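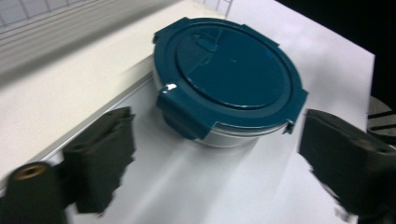 Fig. 1. Round food container with a clip-down lid.

Keeping Food at Home, Session 4: Containers, Shelves and Stock
Evening course, Room 511, Starnanstead
Handout prepared by Siv Kvam

Last session dealt with shopping lists and portion sizes. This one covers what happens between the shopping bag and the plate. Bring your filled-in stock sheet from Session 3. If you missed it, Eilif Lindqvist has spare copies.

1. Terms used

Dry store: any cupboard, shelf or larder kept at room temperature.
Chilled store: the fridge. Keep it at 5 °C or below.
Use by: a safety date. Do not eat the food after it, even if it smells fine.
Best before: a quality date. The food may be past its best afterwards but is often still good.
Rotation: putting new stock behind old stock so that the old stock is used first.
Decanting: moving food out of its shop packet into another container.

People mix up the two dates more than anything else on this course. Write both definitions inside a cupboard door if it helps.

2. Choosing a container

Start with the food and work back to the box. Flour, oats and rice need a container that shuts well and has an opening wide enough for a scoop or cup. Soup needs one that will not leak when tipped. Leftovers for one person need something small, and most households own too few small ones and too many large ones.

Lids come in four common kinds: push-on, screw, clip and loose cover. Push-on lids are quick but get slack with age. Screw lids last well, though the thread needs a proper wash. Clip lids often have a soft seal in a groove, and food collects there. If the seal comes out, take it out and dry it before putting it back. Loose covers are fine for an hour or two on the table and little else.

Glass does not hold smells or stains. It is heavy and it breaks. Plastic is light and cheap, but tomato and turmeric will mark it. Check the base for oven, freezer and microwave marks and read the lid separately, as the lid and the base are often rated differently.

For size, a 1000 ml container holds enough soup for two or three people. Leave a gap at the top of anything wet that is going in the freezer.

3. Labelling

Every decanted food gets a label with the name, the date you opened it and the date from the packet. Masking tape and a pencil will do. If there are cooking instructions or allergy warnings on the packet, cut them out and keep them with the food. Tài Âu's method, shown in class in July, was to tape the cut-out to the underside of the container. It works well for rice and pulses.

Put the label on the side for high shelves and on the lid for drawers.

4. Shelves

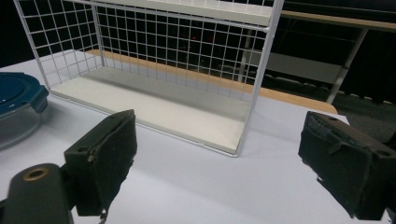 Fig. 2. White wire-mesh shelf unit, open at the front, with a flat board as its floor.

A shelf should let you see what you have. Deep shelves hide things, and hidden things go out of date. If your cupboard is deep, use a tray that slides out, or keep the back for items with a long life such as tins and salt.

Open wire is easy to see through and lets air move. Small packets tip on it and fine powders fall through, so many people lay a board or mat on top. Solid shelves are easier to wipe. Wipe them when they are empty, which means before a big shop.

Heavy items go low. Keep raw potatoes and onions apart, both in the dark and both with some air. Cleaning products never share a shelf with food, even in sealed bottles.

In the fridge, raw meat and fish go at the bottom in a covered dish. Ready-to-eat food goes above. Eggs stay in their box.

5. Cooling leftovers

Divide large amounts into shallow containers. Get cooked food into the fridge within one to two hours. Cooked rice should be cooled within an hour and eaten within a day. Reheat once only, until steaming all the way through.

6. Worked case: the Trevon Street kitchen

A shared house with 40 items in the dry store. Trinidad Macaraeg listed them all and found two open bags of the same flour, three of lentils, and a jar with no label. The house made three changes. Open packets moved to one shelf at eye level. New shopping went to a separate shelf until the open packet was finished. The unlabelled jar was thrown away. The full stock sheet is in the course folder.

Note that they bought no new containers. Do your list first and buy second.

7. Before Session 5

Take one shelf at home. Empty it, list what was on it with dates, and mark anything open.
Measure the shelf: width, depth and height to the one above.
Check your fridge temperature in the morning and again in the evening.
Read pages 5 to 11 of the course booklet.

Session 5 is on freezing and will be taken by Arvid Haugland.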